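Imness Robotics Club – Minutes of the Server Teardown Project Meeting
Wednesday, July 28, 2021
Room 371, Engineering Annex

1. Minutes of the previous meeting
Approved with one correction. The budget line for fasteners should read $20.

2. Status of the Karam entry
The club is entered in the Prenum student challenge, board service category. The rules were revised in March and now require that a processor and a memory module be handled in the same run. The run limit is 515 seconds. Teams may use a fixed tray of their own design, provided it fits the bench outline supplied by the organizers.

The software group has moved the approach paths out of the main script and into a separate file. Members editing the paths should log the change before the next session. Two versions with the same name were found on the lab machine and one has been deleted.

3. Gripper
The linkage stays as drawn. A proposal to shorten both fingers was discussed and not adopted – the reach over the memory slots would be too small. Finger closing speed will be lowered in the configuration for the module task only.

The mechanical group asked for a fixed order of tightening on the finger screws. This will be added to the setup sheet.

4. Wrist camera
Exposure is still set by hand. Glare on bare metal remains the main problem for edge detection. The vision group will compare a fixed exposure against the automatic setting and report the results by team channel. Views from the wrist camera follow.
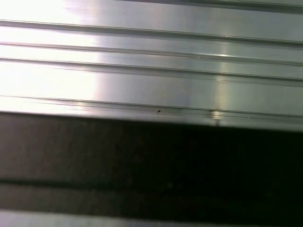

Aluminum profile at close range, with glare on the left side.

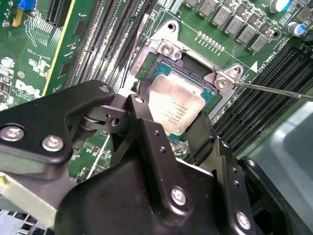
Fingers on either side of the processor, screwdriver tip on the right-hand screw of the bracket. 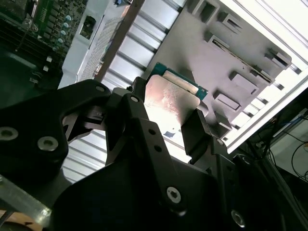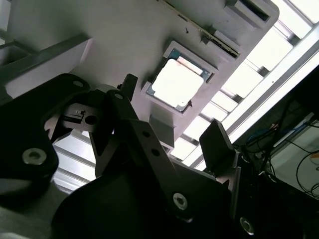
Processor in the square pocket of the tray.

5. Parts and purchasing
The Zosero order for spare finger pads was approved. Nine pads will be bought. Members are reminded that thermal compound is not to be charged to the project account.

6. Action items
Software group: merge the path files and tag the result.
Mechanical group: setup sheet, tightening order.
Vision group: exposure comparison.
All: safety form, if not yet returned.

7. Next meeting
Same room. Agenda items to the club mailbox two days before.

Comments

benchside: Item 3, does the lower closing speed apply to the practice script too? It has its own config.

softwaregroup: Yes, both. The practice config will be changed in the merge.

oldmember_k: The March rules also changed the tray height. Please check the drawing before anyone cuts a new one.

Contact: club mailbox | © 2021 Imness Robotics Club | Back to top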